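News > Robotics > Simulation

Isano compares grippers on thin parts

Isano is running simulated grasp trials of two black grippers, the Trekik and its own Nalirine, with 20 attempts per part.

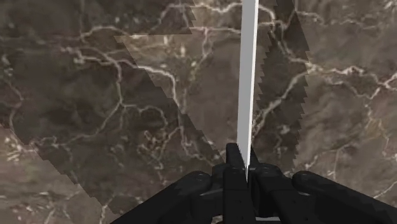
Stick test

The long yellow stick is held near one end over a marble counter. Lorena Alarcón sets the grip force.

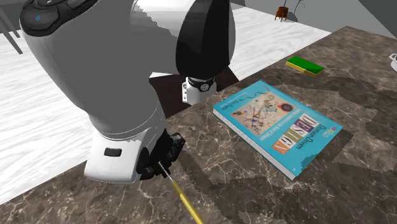 Are real arms included?
Only simulated ones until January.

Filed under: Grippers & End Effectors

Contact | © Isano | Back to top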